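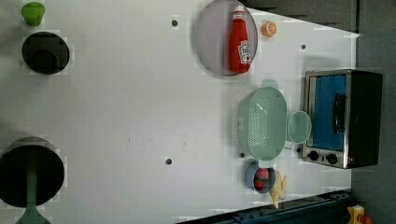
Kitchen corner: the great Skustdale clear-out

Well, I did it. After two years of promising myself I'd sort out the kitchen things at the Skustdale hall, I gave up a Friday evening, put the radio on and got stuck in. If you've ever opened the left-hand cupboard looking for a colander and had a frying pan land on your foot, you'll know why!

My method is the one my gran used, and it's very simple. Everything comes out and goes on a table before a single thing goes back. You can't judge a cupboard by peering into it. Once it's all spread out you can see what you've got, and I always find I've been hanging on to pots I'd forgotten we owned.

The black pots are staying. They're good and deep, and they do for soup lunches as well as the big pasta nights. I've moved them down to the bottom shelf, so there's no more lifting them over your head (my shoulder thanks me already). The long green spatula lives in the tall jar by the cooker now. Please put it back there — it has spent half its life down behind the bread bin.

I've got a real soft spot for the mint-green colander. I know there were mutterings about getting a big steel one, and I did look at a Baert that holds 625 grams of dry pasta, but it was dearer than I'd like and we'd have nowhere to keep it. The green one does us fine for peas, salad and rinsing strawberries, and it's cheerful, which counts for a lot on a wet morning in January.

Ketchup next. One bottle out at a time, please! Start a new one when the old one's finished and wipe round the cap before it goes away. The same goes for the brown sauce, the mustard and that jar of chutney from the Iltmont fair, which I'm too scared to open.

Plates are stacked by size on the middle shelf, and the small bowls have gone next to them. The little light blue ones are handy for fruit at toddler group, so I've kept those at the front where you can grab one with a baby on your hip.

Still on my wish list are 20 decent teaspoons (where do they go?) and some tea towels without holes. Sollance are selling off tea towels in bundles, and I'll pop in next week unless somebody has a drawerful at home they'd like to be rid of. Leave them in the box by the hatch and I'll give them a boil wash.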